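Old Door Swap Returns to Nadasden This Friday
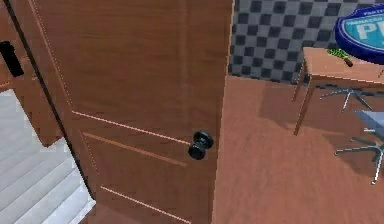

The Nadasden door swap is back, and it's bigger than ever! Doors open (sorry, had to) at 9 on Friday morning in the old Pakier feed store on Mill Street, and if last year was any guide, the line will be down the block well before then.

For anyone new to town, the idea is simple. You bring a door you don't need, you get a ticket, and you trade the ticket for one you like better. No door to bring? You can still buy one, with prices set low enough that most people go home with change in their pockets. Hinges, knobs, strike plates and old keys are sold by the scoop from the bins along the back wall, and digging through those is half the fun.

The swap began as a way to keep good doors out of the landfill when the houses on Opoku Avenue were being fixed up. People kept finding solid panel doors stacked at the curb, many of them needing little more than a light sanding and a new latch. Last year 2,761 people came through over the weekend, and more than 2,000 doors, shutters and cabinet fronts found new homes. One family from out by the reservoir redid their whole upstairs with swap finds and then came back on the second day for a pantry door!

New this time is a repair corner run by the woodworking class at Fluresier Community School. Students will show how to plane a door that sticks, fill old screw holes so hinges hold again, and fit a modern latch into an old mortise. They'll have clamps and sawhorses set up, and they're happy to look at whatever you've got, even if it's a closet door with a hole in it the size of a grapefruit.

A few tips from regular swappers. Measure your opening in three places, top, middle and bottom, and write the smallest number down. Check which way you want the door to swing before you leave the house. Bring a blanket and rope for the ride home, and a friend if you're after anything solid, as the old ones are a lot heavier than they look.

Doors with peeling paint will be kept in a separate area, and test kits for lead will be on sale at the front desk for 2 dollars each. Glass doors are welcome if the panes are taped.

Parking is free in the lot behind the feed store, and the loading side is on Mill Street. The swap runs through Sunday afternoon, with coffee and fried pies until they run out.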